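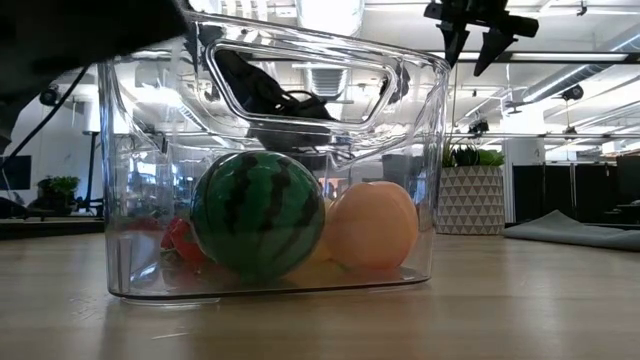 Toy watermelon and peach in a clear plastic bin.

6 min read

Stirkavach is a style of sour wheat beer finished on fresh fruit, most often watermelon or peach. It is brewed with a large share of unmalted wheat, soured in the kettle, and fermented a second time once the fruit goes in. Pale, tart and lightly salted, it is one of the liveliest summer beers to come out of small brewing in recent decades, and it rewards drinking very fresh.

Origins

The style began at Ruren, a small brewery founded by Eilif Skjelbred and Ok-hee Han. Skjelbred had trained on wheat beers, while Han came from a family of fruit growers and wanted a use for ripe fruit that was too soft to ship. Their first batch used peaches only and came out so sharp that most of it was blended with a plain wheat beer before it was served. The blend sold out anyway! Watermelon followed the next summer, and the two versions have been brewed side by side ever since.

The name was Han's. Early labels spelled it several ways, and older drinkers still write it with a double "k." The present spelling was settled when Hedlund, a second brewery, asked to make the beer under the same name.

Brewing

The grain bill is simple: wheat, pale barley malt and a handful of oats for body. Hops are kept very low, as the souring bacteria do poorly in a bitter wort. The wort is held warm until it reaches the wanted tartness, then boiled briefly to stop the souring, cooled, and pitched with a clean ale yeast. Salt is added late in the boil. Most brewers look for a faint mineral edge and stop well short of anything that tastes like seawater.

At Ruren a full batch is 700 liters, with a smaller 300-liter tank kept for trials. Many of the best ideas in the style started in that smaller tank, including the use of grilled peaches and the practice of adding a little watermelon rind for its cucumber-like snap.
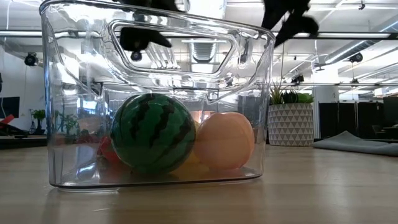 Fruit preparation has a bigger effect on the finished beer than any other step, and it is where the two main versions part ways. Watermelon is mostly water, so it thins the beer and gives up its aroma quickly; it is juiced cold and added in the last days of fermentation. Peach is denser and slower. Brewers halve it along the seam, the same faint line that runs down the front of the peach-coloured ball next to the striped watermelon ball, twist out the stone, and crush the flesh with the skin on. The skins carry much of the perfume and lend a soft blush that fades with age.

Helge Haugland, head brewer at Hedlund, favors peaches picked a little underripe. Chidubem Abubakar, who developed the watermelon beer at Drokik, goes the other way and waits until the melons are nearly too sweet to eat. Both approaches make wonderful beer – and the contrast between them is a big part of the fun of tasting across the style.

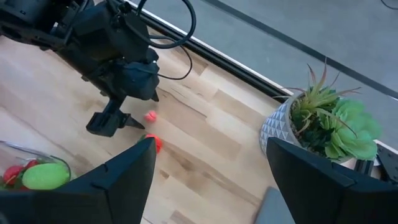

Drokik also ferments its version warmer than the others do, which brings out a light clove note from the yeast. Fans of the style argue over whether this belongs. Eskil Forsberg, in his short guide to fruited wheat beers, treats it as a branch of its own and calls it "spiced without spices."

Flavor and serving

Watermelon stirkavach is pale pink to straw, with a soft, fleeting aroma and a crisp finish. The peach version is deeper gold, rounder and noticeably more tart. Both are hazy and highly carbonated. They are served cold in a small straight glass, usually filled in two pours to keep the foam in check.

The beer does not cellar well. Ruren stops selling the summer batches at the end of October, and whatever is left goes into a dark winter blend with 10 percent smoked malt.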